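Zanside Furnishing Pilot: Progress Report to the Program Office

Reporting period ending December 31, 2023

## 1. Status

The pilot remains on schedule for the table work and is four weeks behind on storage. Spending is within the approved budget. One change to the scope is requested in section 5.

The work covers the shared living units at Zanside and the smaller group of units at Ernton. Its purpose is to settle on one standard set of tables and small tabletop containers before the main order is placed. The full inventory for both sites now stands at 2,523 items, of which the tables and containers are the part reported on here. Beds, wardrobes and lighting are covered in a separate report.

## 2. Tables

Two table types were compared. The Gronby table has a white top with a wood edge strip. The Hattori table has a one-piece top with no strip. Both were placed in occupied units at Zanside in November and left in normal use.

The white top was preferred in most written replies from residents. The main reasons given were that crumbs and spills are easy to see and that small rooms feel brighter. The main complaint was glare under the ceiling light in the north units. A matte finish reduces this, and all further Gronby tables will be ordered matte.

The edge strip needs more attention than the top. On early units the joint between strip and top sat slightly proud and collected dirt. The supplier has since changed the glue-up, and the replacement tables received at Ernton were level to the touch along the full length. We will check the joint again after the heating season, when the air in the units is driest.

Cleaning trials used water and mild dish soap only. Coffee and tea were removed without a mark after one hour. Turmeric left a light stain on both types, which faded over several days but did not clear fully. The stain result will be noted in the resident guide.

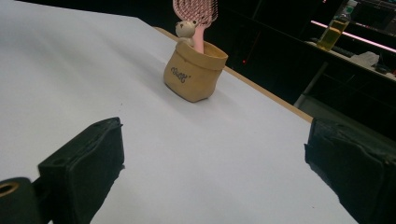

Placement of small containers on the table was left to residents. Most kept them at the back, close to the edge strip, where they take up the least working space. This has a bearing on base design: a light container near an edge is easily knocked off, and a number of reports of this kind came from Ernton, where the tables stand away from the wall.

## 3. Containers

The current container is a small tan one in the shape of a paper bag with the rim folded over. It is used for keys, pens, tea bags and similar items. Residents of both sites rated it well on looks and found the color easy to match with the white top.

Three points are open:

- Base weight. The container should stay upright when lightly bumped, empty or full.
- Rim. The fold catches dust. A wider fold may be easier to wipe.
- Size. Some residents asked for a second, taller size for kitchen tools. No sample has been made yet.

An order of 500 containers was planned for this period. We placed an order for 200 and held the rest until the base weight is settled. The delay in storage items noted in section 1 comes mostly from this decision.

## 4. Budget

Table costs are on target. Container costs are below plan because of the smaller order - the difference is carried forward and has not been spent elsewhere. Freight to Ernton was higher than quoted, by just over $1,000, and was met from the reserve. A combined delivery with Zanside should avoid the same charge next period.

## 5. Request

We ask for approval to order the Gronby table in the matte white finish for all remaining units at both sites, and to end the Hattori trial. The Hattori tables already in place would stay in use until they need replacement.

## 6. Next period

- Complete the base weight test and release the held container order.
- Repeat the joint check on all tables with an edge strip.
- Obtain one sample of the taller container.
- Issue the resident guide with cleaning notes - draft text is ready for review.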